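Flillenton High School Robotics Club
Minutes of the Regular Meeting, November 2019

Meeting called to order at 3:20 p.m. in the computer lab. Tuulikki Rissanen chaired. Ms. Casado was absent, so the shop stayed locked and all hardware work was moved to next week. Minutes of the last meeting were approved with one correction: the Sirnimham scrimmage is an away event, and the earlier minutes had us hosting.

1. Money

Balance on hand is $328 after the bake sale deposit. The school still owes us for the two power supplies bought in September. The receipts were turned in to the front office and Tuulikki will ask again. No spending until that comes through, except poster board for the open house.

2. Sirnimham scrimmage

The rules packet came by email and a printed copy is in the binder. There are two divisions, floor robots and simulation. We are entered in both. The simulation division is run on the host school's computers, so we need to bring our code on a drive and have a second copy on the shared folder. Any code that only runs from somebody's home account will not work there. The bus leaves from the side lot at 7:15. Permission slips are due the Tuesday before, and late slips go straight to Ms. Casado.

3. Floor robot

Not much to report with the shop closed. The drive base still pulls to the left. The wheel group thinks it is the rear axle mount and wants to remake it before changing any code. The programming side would like to try a correction in software first. It was agreed to do the mount first and give it one week. The battery log was not filled in again. Please write down the charge time when you take a battery off.

4. Simulation group

The group is working on Vevent, the two-arm project. The practice task has a ball and a small box on a table, and the arms are supposed to pick them up and set them down in a marked zone. The zone has not been built into the table model yet, so for now a run counts if the object is lifted and held for five seconds. The starting pose has both grippers open, one arm on each side, and nothing being touched. 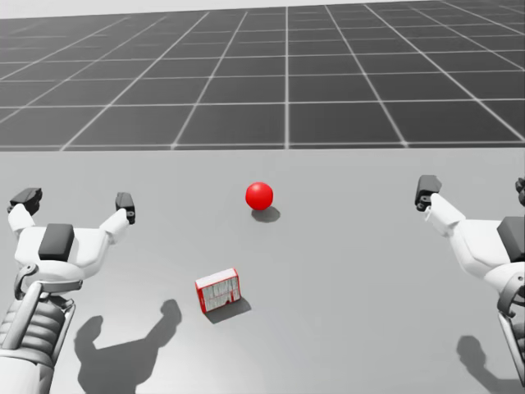 Tuulikki asked whether the ball should be tried at all before the box is reliable, and said a ball that rolls will eat up the whole practice period. The group answered that the ball is worth more in the scoring sheet and that they would like to know early if the grip is wrong for it. After some back and forth it was agreed to work on the box through the end of the month and move to the ball in December.

Results so far: 12 runs on the box with the left arm, five of them good. Most of the bad ones closed too early and tipped the box over. The group has slowed the closing speed and will run the same set again. The right arm has only been tested by moving it to the start position and back. There was a question about whether both arms can be sent to the same spot on the table and what happens if they meet. The packet says arm contact ends the run – the group will add a check so that one arm waits until the other is clear.

It was also noted that file names are a mess. From now on, put the date and your initials on every saved version and do not name anything "final."

5. Open house

We have the table by the library doors. The floor robot will be there if it drives straight. If not, it goes on the stand and we run the simulation on the big monitor. Two people are needed for each hour and the sign-up sheet is on the lab door. Somebody should be able to explain the two-arm project to parents in a minute or less. A few members offered to write up a short script.

6. New business

A request was made to change the meeting time to 3:30 so that the late math section can get here. Voted on and passed. The new time starts with the next meeting.

T-shirt design was brought up again and tabled again.

To do before next meeting:
Ask the office about the power supplies – Tuulikki
Remake the rear axle mount – wheel group
Repeat the left arm box runs at the slower speed – simulation group
Copy all scrimmage code to the shared folder – everyone
Bring poster board – open house group

Adjourned at 4:35 p.m.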